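Airing and Folding the Spare Bedding: Notes on an Annual Task

5 July 2021

It has been the practice of this household for 11 years to take out all spare bedding once each summer, inspect it, and return it to storage in good order. The present entry sets out how the work was carried out this year and records certain changes to the arrangements described in previous entries. Readers who wish only to know about the storage boxes may pass directly to the later paragraphs.

The work begins with sorting. All items are brought to the larger of the two beds and placed in order of weight, with the heaviest underneath. Comforters are dealt with separately, as they take up a great deal of room and cannot be folded by one person without difficulty. They are left to one side until the rest has been completed. Towels are checked along the hems. Any towel found to be thin in the centre is withdrawn from use by guests and transferred to the cleaning cupboard.

Sheets should be matched with their pillowcases at this stage. In past years this was left until the end, with the result that two pillowcases belonging to the Cronin set were stored with the tablecloths and were not found until the following September. The matching is now done first, and each set is folded into one of its own pillowcases. 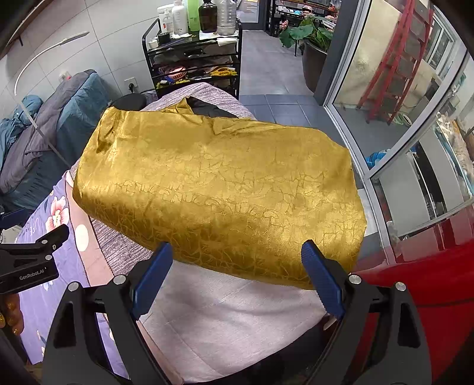
Satin requires more care than any other cloth in the house. It slides from the shelf, it shows every crease, and it will catch on a rough fingernail or an unfinished drawer edge. The usual method of folding against the chest is not recommended. It is better to hold the cloth by its edge over the bed and draw it out across the width, so that the wrinkles gathered at the top can be seen and eased before the first fold is made. The golden-yellow cloth is the largest satin item to be folded, and its crackle pattern of thin branching lines and leaf shapes is forgiving in this respect, as small creases are less noticeable than they would be on plain satin. A striped knit blanket makes a suitable surface underneath, the knit having enough grip to keep the folded portion in place. Two folds lengthways are sufficient. The remainder should be rolled loosely and not pressed flat.

The knit blankets are folded in thirds and never hung. A blanket which was left over a door for one winter became noticeably longer on one side and has not recovered. Printed bedsheets are folded with the pattern facing inwards, which my mother always insisted upon and which I continue to observe, although I have seen no proof that it preserves the colours.

As regards storage, the cardboard cartons used until last year have been given up. They have been replaced by 7 lidded boxes from the Plavwood range, purchased from Brullwood at the retail park. The boxes are satisfactory. The lids fit well and the corners are smooth on the inside, which was the chief requirement. It must be recorded, however, that the handles are shallow and that a box filled with comforters is awkward to lift down from a height. The comforters have accordingly been placed in the lowest position.

Vacuum bags were also considered. A pair of Skendex bags was tried during the spring with a single comforter and an old cushion. The saving in space was considerable, but the comforter remained flat in patches for several days after it was taken out, and the cushion was worse. The bags have been retained for coats only.

Each box now carries a card stating its contents and the year in which they were last aired. The cards are written in pencil so that they may be amended. Lavender sachets have been renewed in the boxes holding sheets, but not in those holding blankets, one member of the family having objected to the smell on previous occasions.

The curtains remain to be done. They will be taken down once the rail in the back room has been repaired, and a separate entry will be published on the subject of linings.

Comments (3)

Nasrin Tabrizi
Thank you for this. I have always folded satin on the table and wondered why it ended up on the floor. Would you roll a satin duvet cover as well, or is it too bulky?

Reply from the author
A duvet cover may be rolled, provided that the buttons are fastened and lie on the outside of the roll.

Leif Solheim
We had the same trouble with the handles on those boxes. I put a strap round ours. Looking forward to the curtains.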